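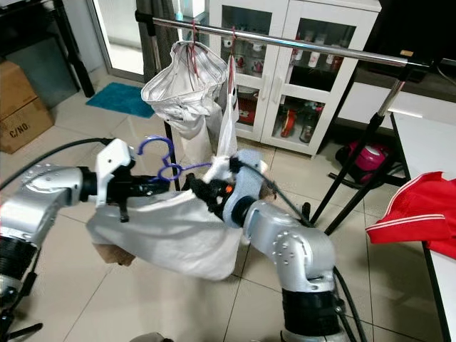 Section 5. Setting up the drying room

This section covers the Fenholm wall-mounted drying rail, the dehumidifier, and the timer switch. Read it through once before you unpack anything. Section 6 covers washing and care labels, and Section 7 covers storage.

The instructions assume a small indoor room with one door and at least one outside wall. A utility room, a spare bathroom, or a wide hallway closet will do. If you are fitting the rail in a basement, read the note on masonry walls under 5.3 first.

5.1 What is in the box

Main rail, in two halves
Center joining sleeve
Wall brackets (three)
Bracket covers
Long screws and wall anchors, in the bag marked A
Short locking screws, in the bag marked B
Hex key
Paper drilling template

The dehumidifier and the timer switch are packed separately. If the rail halves are different lengths, you have the corner version of the kit and need the Stornwood supplement instead of this section.

You will also need a drill, a pencil, a level, a tape measure, a Phillips screwdriver, and a stepladder.

5.2 Choosing the wall

1. Pick a wall that is clear of radiators, heaters, and light fittings. Leave at least 300 mm between the end of the rail and any side wall so that the end covers can be removed later.

2. Check that the door to the room opens fully with clothes on the rail. A long coat on a wide hanger sticks out farther than most people expect. Hold one against the wall and swing the door.

3. Check for pipes and cables with a detector. Pay attention to the area directly above and below outlets and switches.

4. Decide on a height. Most households set the rail as high as the shortest adult can reach comfortably with a hanger in hand. Dresses and bathrobes need the extra drop. If the room will mostly be used for shirts and children's clothes, you can go lower.

Caution: Do not mount the rail over a bathtub, a sink, or any appliance with an open top.

Note: An outside wall is colder than an inside wall, and damp clothes hung close to it can leave marks on the paint. Where you have the choice, use an inside wall.

5.3 Mounting the brackets

1. Tape the paper template to the wall at the height you chose. Use the level along the printed line and adjust the tape until it reads true. Do not go by the ceiling, which may slope.

2. Mark the screw positions through the template with a pencil. Remove the template and keep it. You will want it again if you move house.

3. Drill the holes. For drywall, try to place at least two of the brackets on studs. The center bracket carries the most weight and should be on a stud in every case. If the stud does not line up, slide the whole template sideways until it does and mark again.

4. Push in the anchors where there is no stud. They should sit flush with the surface. If an anchor turns freely in its hole, take it out and use the next size up.

5. Fix the center bracket first, then the two outer ones. Leave the screws a half turn loose until all three are in place.

6. Lay the level across the brackets. Tighten all the screws.

Note on masonry walls: The anchors in bag A are for drywall only. For brick or block, use masonry anchors from a hardware store and a hammer drill with the matching bit. Vacuum the dust out of each hole before you insert the anchor.

Caution: The rail is rated for 8 kg per bracket when fitted as described. It is not a grab bar or a pull-up bar. Keep children from hanging on it.

5.4 Fitting the rail

1. Slide the joining sleeve halfway onto one of the rail halves. The seam on the sleeve should face the wall.

2. Push the second half into the sleeve until the two ends meet. You should feel them touch. A gap here will catch hanger hooks as you move them along.

3. Lift the rail into the brackets with the sleeve resting in the center one. A second person makes this step much easier.

4. Insert the short locking screws from bag B, one through the underside of each bracket. Tighten with the hex key until snug. Overtightening will dent the rail.

5. Snap on the bracket covers. They only fit one way — the small notch goes at the bottom.

6. Hang a few empty hangers and run them from one end to the other. They should pass over the sleeve without stopping.

5.5 Placing the dehumidifier

1. Stand the unit upright and leave it unplugged overnight if it was carried on its side. The oil in the compressor has to settle back.

2. Put it on a flat floor near the end of the rail, not directly below the clothes. Drips should never be able to land on the top grille.

3. Leave a hand's length of open space on the side with the intake and twice that on the side with the outlet. Aim the outlet along the rail so that the air moves past all the clothes.

4. Slide out the water tank, check that the float moves freely, and slide it back until it clicks. The unit will not start with the tank out.

5. For continuous draining, remove the rubber plug at the back and attach a garden hose. The hose must run downhill all the way to the drain. If it rises at any point, water backs up and the unit shuts off.

Caution: Plug the dehumidifier straight into a grounded wall outlet. Do not use an extension cord or a power strip.

Keep the door to the room shut while the unit is running. With the door open it will try to dry the whole house, and the clothes will take until the next day.

5.6 Setting the timer

The timer switch is the flat white unit with a dial and two buttons. It controls the outlet the dehumidifier is plugged into.

1. Turn the dial to the current time. The small arrow marks the hour.

2. Press the left button once for each hour you want the unit to run. Start with five hours for a normal mixed load.

3. Press and hold the right button until the light turns steady. The setting is now stored and will survive a short power cut.

4. To skip a day, press the right button once. The light blinks until the next cycle.

If your electricity costs less at night, set the start for late evening. Blagoje Popescu, who tested the kit for us in a ground-floor apartment in Hallolville, runs his on Wednesday nights after the week's big wash and has the room clear by breakfast. In July he leaves it off and opens the window.

5.7 Hanging the first load

1. Spin the load at the highest speed the care labels allow. An extra spin costs very little compared with an extra hour of the dehumidifier.

2. Shake each item once before hanging. This takes out most of the creases from the drum.

3. Put shirts and blouses on hangers, with the top button done up and the collar turned down. Insert the hanger from the bottom hem so that the neck does not stretch.

4. Hang heavy items such as jeans and towels near the brackets, and light items in between.

5. Leave two fingers of space between hangers. A crowded rail dries from the outside in, and the clothes in the middle will smell stale.

6. Lay knitwear flat on a rack. Wet wool stretches under its own weight.

Note: Thin plastic hangers are fine for shirts. Use wide-shouldered ones for jackets and anything with padding. Bare wire hangers can leave rust on damp cloth and should not be used.

5.8 Common problems

The rail sags in the middle. Check that the center bracket is on a stud and that its locking screw is in. If the rail itself is bent, order part 77, the replacement half.

The dehumidifier runs but the tank stays empty. The room may be too cold. Most units collect very little water in an unheated room in winter. Raise the temperature or move the unit indoors.

The unit stops after a few minutes. The tank is full, the tank is not pushed all the way in, or the filter is blocked. Wash the filter under the tap, let it dry, and refit it.

Clothes are still damp in the morning. Add an hour to the timer, or hang fewer items. Check the waistbands and pockets of jeans before you take them down, as these dry last.

Hangers slide to one end. The rail is not level. Loosen the locking screws, loosen the bracket at the low end, and go back to step 6 of 5.3.

5.9 Regular care

Wipe the rail with a damp cloth once a month. Check the bracket screws at the same time and tighten any that have worked loose. Clean the dehumidifier filter every two weeks while the room is in regular use, and empty the tank before you go away.

Replacement screws, covers, and sleeves can be ordered from Obradović using the part list inside the back cover. Questions about wall types not covered here go to Špela Bošković on the fitting desk. Please have the height of the rail and the type of wall ready when you call.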